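4.2 Lamps on dining tables 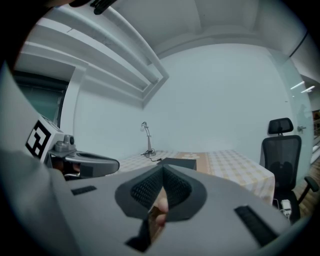 Zanele Coetzee and Ville Pesonen
Naletov Study of Rooms at Home, working paper, July

Figure 3. A slim silver desk lamp on a checked tablecloth, with a black mesh office chair to the right of the table.

I came to this part of the study expecting to write about desks, and I ended up writing mostly about tablecloths. Of the 2297 rooms in our survey, 1232 had a surface that people told us they worked at, and in 835 of those the surface was a table with a cloth on it (Ville did the sorting, and I checked his sorting over one very long Tuesday). We hadn't even put a box for cloths on the first form - people wrote them in the margin.

Figure 3 is the sort of thing I mean. The cloth is pale cream and light tan, there's a tan runner across the middle with little white floral shapes on it, and then up near the wall you get a jointed silver lamp with its small round head bent forward. The lamp's cable comes towards the front over the cloth. I'm very fond of this mixture! The runner says Sunday lunch to me and the lamp says tax return, and I don't think either of them has to win.

The chair matters as well. We used the Zakeck list to sort seating, which has only two headings, "dining" and "office", and a tall mesh back with a separate headrest goes under the second without any argument. The table was harder. Ville wanted to call any table with an office chair beside it a desk, and I wanted to go by the cloth, so in the end we kept both codes and let them overlap (see 4.4, where this causes some bother).

We also rang around 75 households to ask why the cloth stayed on. The answers were short. Most said it saved the table top from scratches, a few said the room looked bare without it, and one man in the Ambrose group told me he'd never thought of taking it off and would I like him to. I said no, please leave it.

Cables got their own code in the second round. A cable lying over a cloth went down as "across", and one that dropped straight off the back as "behind". Our older Dalent forms have no such split, so the counts in 4.3 use the second round only.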